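Notebook, fruit cell, Wednesday

Picked up where I left off before lunch yesterday, with the object list flickering whenever the arm travels. I had promised myself I would spend the morning on the planner and leave perception alone, and of course by half past nine I was back in Sasach with the replay open and a cup of tea going cold next to me.

For anyone reading this who hasn't touched the stack in a while: Sasach takes the wrist stream and the fixed stream and keeps the list of what is on the table. Prerico reads that list and plans against it. Slaoui records everything so I can play it back at my desk and be confused in comfort. The complaint from the Prerico side is that objects vanish from the list in the middle of a move and come back a moment later under a new ID, and then the planner throws away a perfectly good path and starts over. It looks hesitant. You can hear it too, the arm makes that small double tick as the new trajectory comes in.

So I pulled one recorded run and went through the wrist frames by hand, slowly, with the detector output switched off so it wouldn't influence me. I wanted to see what I would be willing to label myself. My feeling after a while was that a lot of them are frames I wouldn't want to be asked about. Streaks in the table texture, edges pulled sideways, and whatever is near the border reduced to a bit of color. The yellow at the left margin in this one I can call something long and curved, and I only go further than that because I know what we put in the baskets.
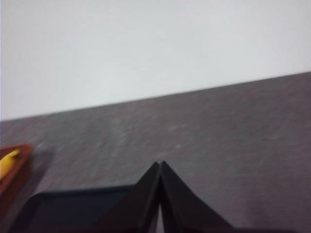
Youssra El Ouafi, on reading the draft of this over my shoulder: the blur score is fine, but you are computing it over the whole picture, and the fingers are the sharpest thing in it, so they vouch for everything else. Mask them out first and then see what the score says.

She is right and I am a little annoyed with myself, as I wrote the finger mask in the first place. It has been used in the detector since spring and I never carried it over to the quality gate. It took me ten minutes to do it. With the mask in, the sharpness score for the travel frames dropped to where my own eyes would have put it, and the gate now rejects 74 frames from that run that it used to wave through. I checked a handful of them and agreed with every one I opened.

The next question is what to do with a rejected frame. The old behavior was to treat it as a frame with nothing in it, which is a silly thing for me to have allowed. A smeared frame tells you very little about whether the banana is still there. I changed it so that a rejected frame leaves the tracks exactly as they were and only ages the confidence. There is a limit on how long a track may coast like that, and I set it to 500 milliseconds for now. I picked it by feel. If somebody has a better way of picking it I would love to hear it, because the right value surely depends on how fast Prerico is moving us, and that number is sitting right there in the joint stream for anyone who cares to subscribe.

(Note to self: do subscribe. Put it in the tracker config next to the coast limit so they stay together.)

Next I went after the ID swaps, which turned out to be a separate problem, or mostly separate. The association step compares where a detection is against where the track says it should be, in table coordinates, and for the wrist camera that means trusting the pose of the hand at the moment the shutter opened. We stamp the frame when it arrives in the process. The joint state is stamped at the driver. While the arm is still it makes no difference at all, and while it is swinging over the basket everything slides along the direction of travel by a finger's width or so. Two fruits that lie against each other are then close enough to trade places.

The basket end of the table is the worst for this, with everything nestled together and the rim right there. I kept one wrist frame open on the side monitor most of the morning as my test case. The gate lets it through, because the weave has enough contrast even with the streaking, but the association has to sort out the fruit, the rim and the phone next to it all in one go.

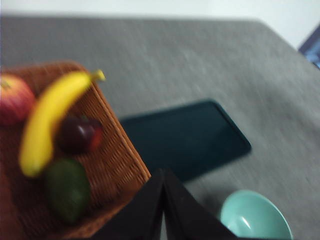 Wrist view, soft but accepted: fruit basket at left, phone beside it, bowl at lower right.

I moved the stamping up to the capture callback and then shifted the joint lookup so it interpolates between the two nearest states where it used to take the latest one. On replay the slide is much smaller. I would like to say it's gone, but there is still a remainder that I think is plain transport delay, and for that I need to do the waving test with the checkerboard, which I keep putting off because it ties up the cell. Perhaps at the end of the day when people have gone home.

One thing I noticed while I was in there, and I am writing it down mostly so that I don't have to discover it a third time. The dark red fruit changes its name. Sasach calls it a plum from some viewpoints and an apple from others, and when the class changes the association cost goes up so far that it would rather start a new track than keep the old one. I have some sympathy with the detector here. From the wrist, with a highlight on it and part of it behind the banana, I would not bet my own lunch on it either. I softened the class term so that plum and apple are treated as near neighbors, and the tracks now hold on to a running vote over labels. Once the vote is settled the name stays put unless there is strong evidence against it. Position does the heavy lifting, the label just helps.

Ate a sandwich at the bench. Then, Prerico.

The planner team left me a note about the bowl. In the scene model the bowl is a static object standing on the tray, with a hollow mesh so the fingers may go inside. That part works nicely and I was pleased with how few goal poses it refuses. What it does not model is the possibility that a finger touches the wall of the bowl and the bowl moves with us. I went looking in the fixed camera recording for any hint of it and stopped the replay with the gripper down in the opening. To my eye there looks to be a little air between the bottom of the bowl and the tray, and it's smeared a bit, same as the gripper. I would not hang a paper on one frame, but the model at that same timestamp has the bowl sitting dead flat and perfectly still, and those two can't both be the whole story.

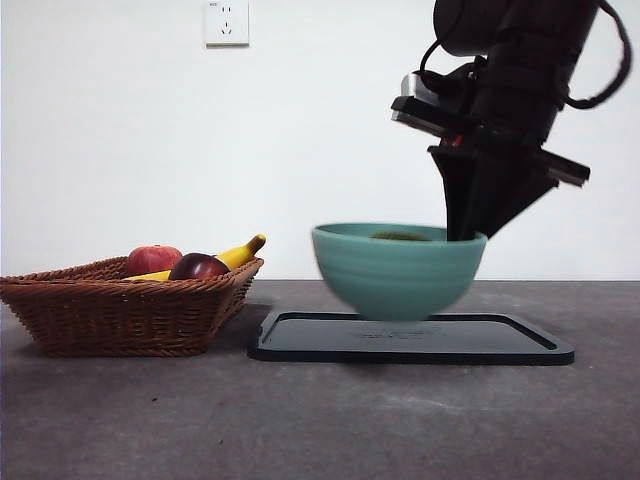
Fixed camera. Gripper down in the bowl, with something green inside below the rim.

What I'd like is for the bowl to have three states in place of one: resting, touched and attached. Resting is what we have. Attached is what we already do for a grasped fruit, where the mesh is hung on the hand and travels along. Touched would be the in-between state, where the planner is told that the pose is uncertain and it should please leave slowly and straight up before doing anything clever. I sketched it in a branch called dendeck-bowl (Dendeck being the scene model package, in case the name has not traveled). The transition from resting to touched is driven by the finger effort for the time being, with a threshold I copied from the fruit grasp code, so it will certainly be wrong. The transition back needs one accepted frame from the fixed camera with the bowl where we think it is. I like that this reuses the new gate, so a smeared view can't talk us into believing the bowl has settled.

There is a small matter of what becomes of the fruit in a bowl that is in the touched state. At the moment the contents are children of the table, which means that if the bowl shifts they stay hanging in the air in the model, politely, where they were. I made them children of the bowl. This broke two tests, and both were tests that had written down the old behavior as if it were a good idea, so I rewrote them and will ask for a proper review before merging. Please do look at those and don't just trust me!

The last hour went to the rim. Prerico gives the basket a box collision shape, inflated by a margin, and with the walls flaring outward the box either covers the rim and eats table space all round it, or it doesn't and the fingers pass closer to the braid than I care for. What I want is an approach pose just off the basket, fingers low, with the rim in view, and the box says no to nearly all of those.
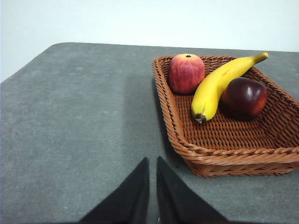
So I replaced the box with a flared shell, four tilted slabs and a floor, and gave the rim its own thin margin separate from the rest. It costs a bit more in the collision check. On the replayed goals the planning time went up by 2 milliseconds on average, which I can live with, and the poses I had been arguing with the box about are now allowed. I still want to look at the corners. The slabs meet in a sharp edge and the real basket is rounded there, so we are slightly generous in the wrong spot.

Ran the whole lot through Slaoui at the end, over 50 recorded picks, gate and stamping and label vote together, planner replanning live against the replayed list. Far fewer thrown-away paths. The ones that remain are nearly all at the moment the hand turns away from the basket and the tracks run out their coasting time, so that half second is probably too short there, or the fixed camera should be keeping them alive and isn't. I suspect the second. The fixed stream goes through an older copy of the association code, and I doubt it picked up the change to the class term.

To do, in no particular order:
Checkerboard waving test for the leftover delay.
Merge the two copies of the association code before they drift further.
Coast limit as a function of hand speed.
Effort threshold for the touched state, measured properly on the bowl.
Round the basket corners in Dendeck.
Ask Youssra whether the finger mask should grow a little when the gripper opens, because the edge of it looked tight to me on the replay.

Branch is pushed, nothing merged. If you run the cell tonight please stay on main.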